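Travel safety writers wanted – paid, remote

Posted 6 Nov 2023

Hornent is a small travel site, been going a while, mostly read by people planning a first long trip on their own. We need writers for a new set of city safety pages. Start in January, sooner if you can.

What it is

Short practical pages on getting around a city without losing your wallet, your passport or your patience. Taxi overcharging, fake ticket sellers, ATM trouble, which night buses are fine and which aren't. Each page is 500 words. Not a blog post, no long intro about your flight.

You'd get 2 pages a month to begin with, more if it goes well. Pay is $70 a page, paid on acceptance.

Who we want

– You've lived in the city you write about, or stayed there long enough to have a regular grocery store
– You can say where something happens, down to the street or station exit
– You don't scare people for clicks
– Solo women travelers, older travelers, people who travel with kids – we're short on all of these
– Clean copy. We edit but we're not going to rewrite it

No degree needed. No published clips needed either, tho send one if you have it.

Cities still open: ask. The list changes every week and Ye-seo keeps it. South America and Central Asia are wide open, Western Europe is nearly full.

How it works

You pitch a city, we say yes or no. Draft goes into Grader, our editing tool (login comes by email). Someone checks prices and phone numbers, you fix what needs fixing, page goes up with your name on it. Allow roughly three weeks start to finish.

Please don't send AI drafts. Also no pages sponsored by a hotel or tour company, and tell us up front if you've worked for one. That includes Kikwood and Hartono, who both advertise with us. 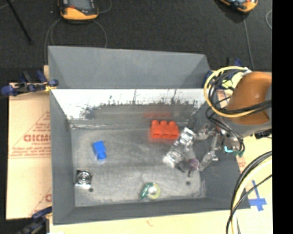
To apply

Email Ye-seo Yoon through the contact page, subject line "safety writer" plus your city. Include:

– how long you were there and when
– one scam you saw or fell for, in a paragraph
– where you're based now, for payment

No cover letter. No attachements please, paste it in the email. We read everything but replies can be slow, so give it a couple weeks before you write again.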